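Search products, games, guides
Search

Trekby Collector's Box (PC)

Trekby is a game about walking across a continent with a mule that does not like you. The Collector's Box is for people who finished it and felt they had not yet spent enough money on the mule.

Inside the box you get the full game on a USB stick, the Nikasus expansion, a cloth map of the northern passes, and a hardcover field journal by lead writer Meriem Alaoui, written from the mule's point of view. It runs to 87 pages and is unkind about the player throughout. There is also a small enamel pin, which will fall off your jacket by November like every enamel pin ever made.

Nikasus adds a salt desert, a river you can't cross in spring, and up to 300 new conversations with innkeepers. Most of them are about the price of oats. Co-op is supported for two players on separate computers. Couch co-op was tried at Brelora and dropped after the second argument.

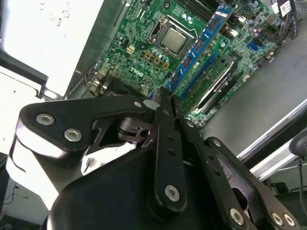
Photo: Brelora

Trekby is not a demanding game, though the Nikasus sandstorms will ask a bit more of your graphics card than the base game did. Turning off "individual sand" in the settings helps a lot. Saves from the original carry over, including your mule's opinion of you.

The soundtrack by Ait Ali comes as a download code on a card tucked into the back of the journal. Please don't throw the card away. We can replace it, but Meriem El Sherbiny in customer support has to look up each one by hand, and her replies get shorter as the week goes on.

Edition: 2000 numbered copies, no reprint planned
Platform: Windows PC
Language: English text, mule unvoiced
Ships from: Fri 13 April, a date chosen by someone who isn't superstitious

Limit of one box per customer. If you order with anything already in stock, the whole lot ships together when the box is ready. Boxes can be returned unopened. The base game and Nikasus are also sold separately as downloads, without the map, the pin or the insults.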